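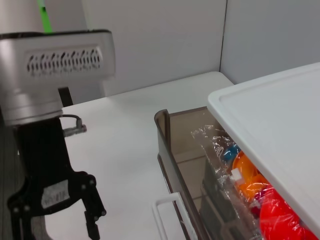 Filed under: Tech / Local

Robot learns to tidy up by hand - Braltaditz, 3 May 2020. Staff at the Zoso workshop are teaching an arm to deal with drawers and bagged toys, one go at a time. Marthinus Motaung steers it by remote, the arm copies, the run gets saved. 200 runs so far, most since March. "My wrists ache more than the robots," he said. Two operators, short shifts. Fingers still snag on plastic bags somtimes, says Remo Rainer, who checks the recordings. Next up - letting it try alone. No date for that yet.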